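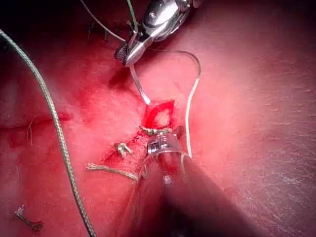 What does a surgical trainee need to learn first about handling suture?

How to hold it without harming it. Before a trainee at the Hurholm Surgical Skills Center is permitted to tie a knot in tissue, he or she must be able to pick up a strand, carry it across an opening and set it down again without crushing, fraying or tangling it.

That principle has governed the basic course at Hurholm since the center opened its teaching rooms on Stodness Road. The course is offered to first-year surgical residents, to surgical technologists and to veterinary graduates, who sit at the same benches and are held to the same standard. Each cohort is limited to 40 places, and the waiting list for the June intake is already closed.

"Residents arrive wishing to be taught knots," said Faustine Marty, director of instruction. "We begin with the instrument in the hand and the thread in the instrument. The knots are introduced in the second week, and by then they are learned quickly."

The first session is devoted to the jaws of the needle holder and the forceps. Cross-hatched surfaces grip a needle securely, but they can also weaken a fine strand that is clamped along its working length. Trainees are instructed to grasp suture near the free end, in the part that will be cut away, and to close the instrument only as far as the task demands. Each is given a length of strand to mishandle deliberately, and then examines the damage under a magnifying lens.

The second session concerns the loop. A thin suture has a memory of the packet in which it was wound, and if released carelessly it will curl toward the nearest object. Instructors ask trainees to lay the slack to one side in a broad curve, clear of clamps and cut wire, where it can be seen along its full length. Tiago Neves, senior instructor, regards the exercise as the most revealing of the course.

"A strand that has been placed can be found again," Mr. Neves said. "A strand that has been dropped must be searched for, and the search is carried out with the tips of instruments, close to an open wound."

Metal wire is taught separately. It does not forgive a kink, and a bent end can puncture a glove. Short offcuts are to be lifted out of the field as they are made and placed in a marked dish. Braided wire calls for particular attention, as a cut end may fray into fine strands that are easily overlooked against tissue. The center's examiners deduct marks for any fragment left behind when the trainee declares the exercise complete.

Clamps occupy most of the third day. The trainee must place the clamp, confirm its position, and then work beside it for 90 minutes without disturbing it. Jitendra Goel, who prepares the practice benches, has the handles of all clamps checked and oiled before each intake. Worn ones are returned to the Sugden workshop for adjustment.

The center's handbook, revised on December 3, 2021, also devotes a chapter to light. A polished instrument reflects the lamp above it, and a bright band along a curved surface can conceal a fine white thread lying next to it. Trainees are advised to move the lamp before moving the instrument. Blood on the surface presents the opposite difficulty, drawing the eye away from pale material close by. The handbook recommends that the field be wiped before each new step.

Assessment takes place in 3 parts: a written paper, a bench examination and an observed clearing of the field. The last of these was added at the request of Mei Holloway, who coordinates placements at Stisamley Hospital and receives many of the center's graduates. Candidates are required to account for every length of suture and wire issued to them, including pieces too short to be of use.

The bench stock is recorded in the same manner. Last year the center issued 1312 packets of practice suture, and the register shows the date on which each was opened and the bench to which it was assigned. Packets that have been opened and not finished are kept for the handling exercises.

Applications for the following intake may be submitted through the center's registrar, Lautaro Quezada. Applicants should enclose a letter from a supervising surgeon or head of department. Magnifying lenses are supplied; gloves are available in all standard sizes, and those who require a latex-free pair should state this on the form.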